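Caring for small wooden things on a desk — what do you use?
Last updated 2018-02-06
Reading time: 3 minutes

gyozo_b
Good evening to all. I moved my table closer to the heater in winter, and now I worry about the wood. I have a jointed wooden hand for drawing, which lives in a black mesh pencil cup, and a paddle hairbrush with wooden pins. I would like to oil both. In the shop they offered me Prellix wax, 40 grams in a tin, and Pirnitz oil, 500 ml, which is enough for my whole life. My questions are: is oil good for the joints of the hand, and is a mesh cup a bad place for it? The hand leans in the cup and the fingers stay over the rim.

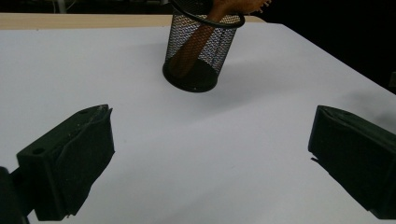
Tahira Farooqui
The mesh cup is a good place, in my opinion. Air goes through it, so the wood does not sit in damp. I would only worry about the fingers when you pull out the hand quickly. Mine lost one finger like this in August.

kausar_v
I must disagree a little. The wire edge at the bottom of my cup made small scratches on the wrist of my hand. I put a round piece of felt inside and it stopped. About oil: please do not. The joints become swollen and then the fingers do not hold a pose. Wax only, very thin, and not inside the joints.

gyozo_b
Thank you, Kausar and Tahira. The felt I can do tomorrow, I have an old slipper which is finished anyway. So it is wax for the hand. The hairbrush is for me the more difficult one. The back is reddish-brown and a bit shiny down the middle, and I want to keep it so. But the pins stand in a dark grey rubber pad, and I was told that oil is very bad for rubber.
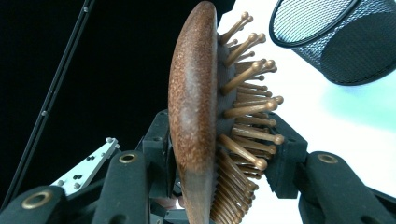

My plan is to put wax on the back and the handle with a soft cloth, and to leave the pins and the rubber alone. For the pins I would use only a dry toothbrush. Is this too careful?

Ingvild
It is not too careful. I ruined the pad of my Ollden brush with olive oil. It became sticky and the pins began to come out. Never soak it in water also, the water goes under the pad and stays there.

kausar_v
Here I agree with Ingvild about the oil, but a dry toothbrush does not take away hair grease. I use a damp cloth with one drop of mild soap, only on the tips, and then I lay the brush with the pins down on a towel for the night.

remo.wyss
I have used the same brush since 2000 and never put anything on it. You people are buying wax for a hairbrush. Move the table away from the heater, this costs nothing.

gyozo_b
Remo, the table cannot move, there is a radiator on one wall and a door on the other — but I understand your point. I will buy the small tin and try it first on the lower end of the handle. If it becomes ugly I will write it in this thread.

Tahira Farooqui
Please leave it 3 days before you decide. Wax looks cloudy in the beginning.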